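Brondport Two-Arm Kit, home build version

Arm set for people building at home or in a shared shop. You get two arms, two grippers, a camera for each wrist, cables and a bag of hardware. The base is not included. Most builders make their own from whatever stock they have.

In the box
Left and right arm, partly assembled
2 grippers with black fingers
2 wrist camera modules, white housing
Cable sleeve, gray, cut to length on the bench
Power supply
Printed build sheet, revised November 18, 2020

Specs
Reach: 546 mm per arm
Rated load at the gripper: 300 g
Joints: 6 per arm, plus the gripper
Build time: nearly 9 hours for a first build

Building it
Put the left arm together first and run it on its own before you start the right. The Zirwood controller board ships with both channels turned off, so turn on one at a time. Leave slack in the camera cable at the wrist. A tight cable will pull out of the connector when the wrist turns all the way.

The sleeve goes on before the camera module. If you forget, the module has to come off again (four screws, 2.5 mm driver).

Setting up in a room

Pick a spot with a hard, level floor and enough space for both arms to swing out.

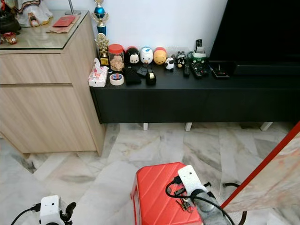 Keep the first moves slow. The setup program starts at low speed and stays there until you change it. Run the home position check after every move to a new spot, and again if you swap a gripper.

Spare fingers and cables are sold by Stamdale. Orders placed after February ship with the longer camera cable. For build questions write to Luminița Crăciun at the parts desk and include your board number.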